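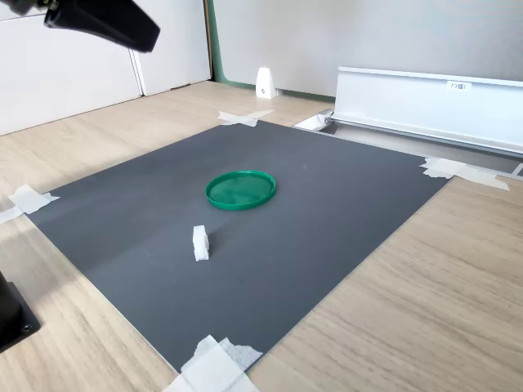
Household Materials and Surfaces Group, Department of Design and Domestic Technology

3. Materials and working surface

3.1 The mat

All of the placing and wiping tasks were carried out on one dark grey rectangular mat laid on a table with a light wood-grain top (Figure 1). The mat was bought as a desk covering from Enden and was used as supplied, apart from a wash in warm water before the first session. We chose a mat with a smooth, matte surface after early trials on the bare table, where small items slid further than they would on most kitchen worktops and where the grain made it hard to judge the outline of pale objects. The grey gave good contrast with nearly everything in the set. Black items were the exception and were left out of the placing tasks for that reason.

Figure 1. The working surface, with the green lid (item L2) lying rim upwards near the middle of the mat and the white block (item B1) standing on its narrow end. White tape holds the mat to the table.

The mat was fixed with white tape at its corners and edges. Our first arrangement used a single strip at each corner, laid diagonally. It lasted less than a morning. A strip laid on the diagonal takes the load along one line only, and when the mat was pushed sideways the strip peeled from the table end first. Crossed strips held much better, and two of the fixing points in Figure 1 are of this kind. Where the mat comes close to the metal rail we used a wider patch instead, carried over the edge of the mat and on to the table and rail. The fixing at the near corner was built up in layers over the course of the work. Each time a piece began to lift we put another over it, and we did not remove the old tape until the end of the study, as pulling it away tended to move the mat.

We record this in some detail because the position of the mat matters more than we had expected. A mat that creeps by a few millimetres in the course of a session carries every object with it, and a rest position marked against the table edge then no longer agrees with one marked against the mat. After the first two sessions we took all measurements from the mat and none from the table. Creased or torn tape was not replaced unless it stood high enough to touch an item in use. The fixings are untidy but they stayed flat enough for the work.

3.2 The lid

Item L2 is a round lid in green plastic with a raised rim and a glossy inner surface. It came with a set of storage tubs sold by Ledix. The tubs themselves were used in the stacking tasks described in Section 4 and play no part here.

Lids are awkward things to sort and put away. A tub has an obvious right way up and an obvious place to hold it, but a lid is low and broad and will rest steadily on either face. People who store lids flat in a drawer tend to place them with the rim down, so that they stack, while those who have just taken a lid off a tub often put it down with the rim up to keep whatever is on the inner face away from the worktop. We therefore treated the two ways up as separate starting conditions and gave each its own code in the record sheet: U for rim up and D for rim down.

With the rim up, the lid acts as a shallow dish. Small items dropped on it are kept in by the rim, and in the tidying tasks it was sometimes used as a tray although the instructions made no mention of this. With the rim down it offers a flat top and a narrow line of contact with the mat. It moved more readily in this condition when knocked. We did not measure the sliding force directly, and the remark rests on our notes from the sessions.

The colour also needs comment. The green is strong and even, and the lid was easy to find against the grey mat in all the lighting we used. The glossy inner face does show soft reflections of the lights above, and these shift as the lid is turned. For any judgement of where the lid lay we used the outer edge of the rim and ignored the inner face altogether. We also tried dulling the inner face with a light abrasive pad on a spare lid. This removed the reflections but left a scratched ring that was plainly visible, and we went back to the lid as sold.

3.3 The block

Item B1 is a small white rectangular block, soft to the touch and light for its size. It was cut by hand from a larger piece of cleaning sponge, and its edges are slightly irregular as a result. We made no attempt to square them. A household sponge that has been in use for a week has no straight edges either, and a block with perfectly clean faces would have been a poorer stand-in.

The block can rest on its broad face, on its long side or upright on its narrow end. The upright position is the least stable of the three and was the one that gave the most trouble in setting out. Cut surfaces of this sort are seldom flat, and a block that stands well on one end may lean or fall when turned over. We chose the better end, marked it in the record sheet with a sketch, and stood the block on that end whenever the upright position was called for. A block that fell during setting out was simply stood up again. A block that fell after the start of a trial was recorded as fallen and left where it lay.

Soft items change with handling. Corners round off, the faces pick up dust, and a block that has been squeezed many times does not return fully to its first height. We set a limit of 1000 handlings for each block. B1 had reached 963 when the last session ended, so it was used throughout. Its height was checked against a card gauge at the start of each session and the change over the whole study was too small to read on the gauge.

3.4 Setting out

Each trial began with the mat wiped and dry. The lid was placed first, near the centre of the mat, and the block second. We used no printed outlines on the mat. In a pilot version we had drawn a circle in chalk for the lid, but the chalk came off on the rim and then on the block, and those taking part tended to put the lid back in the circle even when they had been asked to put it somewhere else. A pair of card templates, laid down and lifted away again before the trial, did the same job and left nothing behind.

The gap between lid and block was varied between trials. In the close condition the block stood just clear of the rim; in the far condition it stood towards one edge of the mat. Intermediate positions were used for practice only and are not reported. The method of setting out broadly follows the one in the Trinder worktop study, with a single surface in place of their three -- we had neither the space nor the time to repeat each trial on several tables.

Lighting was left at the normal level for the room. Both items cast shadows on the mat, and in January, when the sessions began, the shadows changed noticeably between nine in the morning and early afternoon. The blinds were lowered for all later sessions. Trials run before that change have been kept in the data but are marked in the tables.

3.5 Limits of the set

Two items are a small basis for any general statement about household clutter, and we do not make one. The lid and the block were picked from the larger Chuang list of kitchen objects because they differ in nearly every respect that seemed likely to matter: one is hard and the other soft, one round and the other rectangular, one broad and low and the other able to stand on end. Items with handles, items holding liquid and items made of cloth are not covered here. The tubs are taken up in the next section, where the same mat and the same fixings were used.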